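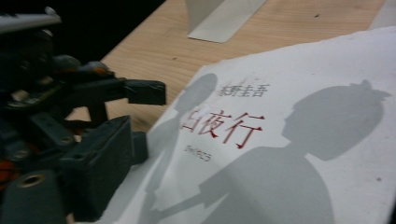

How does a robot learn to pick up a book?

Have you ever asked for a book at your library and been told that it would have to come from the store? A store is where a library keeps all the books there isn't room for on the ordinary shelves, and the one at Wurar, just outside Sketton, is a very big one indeed. It has long metal racks that go up nearly to the roof, and a great many trolleys, and a kettle that is hardly ever off. It also has a robot, and the robot is called Nel.

Nel is an arm. It has no face and no legs, and it doesn't talk, so if you were hoping for the kind of robot you see in films you might be a little let down at first (quite a few of our visitors are, and then they watch it for five minutes and we can't get them to go home for their tea). At the end of the arm is a gripper, and the gripper is the part that does the holding.

What is a gripper?

Put your thumb and your first finger together, as if you were going to pinch a biscuit off a plate. Now open them, and close them again. A gripper does very much the same thing. It has fingers, usually two, which move apart and then come together around whatever needs to be picked up. On the inside of each finger is a pad, and the pad is the bit that touches.

Your own fingers are a great deal cleverer than that, of course. Your skin tells you if something is slippery, or soft, or about to slide away, and you squeeze a bit harder without having to think about it. A robot has to be taught nearly all of this, and that takes a long time and a lot of patience from the people doing the teaching.

Why are books so tricky?

You might think a book would be an easy thing to lift. It's only a block of paper, after all! But try this with one of your own. Lay a paperback flat on a table and pick it up by the front cover only. The cover lifts, the pages flop, and if you aren't careful the whole lot goes on the floor. Now try again, with your thumb on one side and your fingers on the other, and give it a gentle squeeze. Much better.

Then there are all the different sorts. There are thin books and fat books, shiny ones that slide and old ones with soft corners, picture books as wide as a tea tray and little ones that fit in a coat pocket. Some have titles in English and some have titles in Chinese or Japanese or Polish, and it makes no difference at all to a gripper what language the story is in, though it makes a big difference to the person who is waiting to read it.

A book also has a front, a back and a spine, the spine being the edge where all the pages are joined together. When a book stands on a shelf, the spine is the part you see, so a robot that puts books away has to know which side is which. If it got that wrong, you would have a whole shelf of books with their backs turned to you, like people in a sulk.
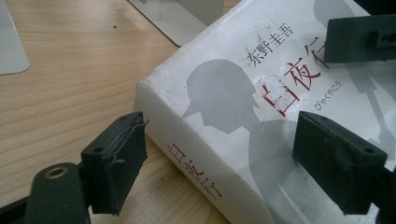
Wurar Book Store - Returns and Shelving Team

Find the spine on the thick white paperback. The title is printed there in red, and again in red on the front cover, and you can see one dark finger over by the spine and another over the front. Look for the little round screw holes, too. Corners and edges on a book like this one get scuffed after a while, and scuffed places are just the sort of thing our team keeps an eye out for.

How do you teach an arm?

One way is to write down every single movement, a tiny bit at a time. Another way, and it's the one we like best, is to show it. A person holds a gripper in their own hand and uses it to do the job themselves, and a small camera on the gripper sees what it sees. They go to the book, close the fingers, open them again, and then turn the book round to a new angle and start all over. A computer program called Gralludico collects up all these goes and looks for what they have in common, and from that Nel works out what it ought to do.

One go isn't nearly enough. Think of learning to ride a bike - you didn't do it after watching somebody pedal past the window once. Before Nel was allowed to handle real returns, our team showed it 1,000 goes, and they did them in turns, 45 minutes at a time, and then stopped for a rest. (Holding your arm out over a table is surprisingly tiring. Ask a grown-up to time you, and see.)

Then came the test. Nel was given 1,000 books to pick up, and it managed 994 of them. That sounds like very nearly all of them, and it is, but it also means six books that a person had to come and sort out, and there is always a person close by to do that.

So what do the people do now?

This is the question that children ask us most of all, and it's a very good one. Some of the people who work here asked it as well, back in January when the arm was delivered, and they were a bit worried, as you might be if something new turned up at your school and you weren't sure what it was for.

Before Nel, one person could spend a whole morning lifting books out of crates and laying them on a belt. Lift, turn, put down, and the same again. On a busy day there might be 290 crates, and by the end of it people had sore wrists and sore backs. Nel does much of that lifting now, and it doesn't get sore.

The people mend more books than they used to. They glue loose pages, tape up torn covers, and decide when a book is too poorly to go out again. They answer letters from readers. Two of them have learned how to look after the arm itself, which means changing the pads on the fingers when they wear down, and stopping everything if something looks wrong. Anyone at all can stop Nel, by the way. There is a big red button at each end of the bench and you don't have to ask first.

It hasn't all been easy. The arm hums, and some of us miss being able to chat across the bench. Fewer people are needed on the crates in the evening, and it took quite a few long talks to agree who would move to which job and who would stay where they were. We still talk about it, and we change the plan when it isn't working.

And there are things Nel is simply no good at. It can't tell that a book smells damp. It can't spot a birthday card left between the pages, and we find plenty of those, along with bus tickets, shopping lists and, once, a very flat slice of cheese.

Something to try at home

Find two wooden spoons, and wrap a rubber band round the end of each one to make a pad. Hold a spoon in each hand and see if you can pick up a paperback with them and put it down on the other side of the table. Then take the rubber bands off and have another go. Which way was easier? Try a thin book and a fat one, and a shiny one if you have it, and perhaps don't use anyone's favourite.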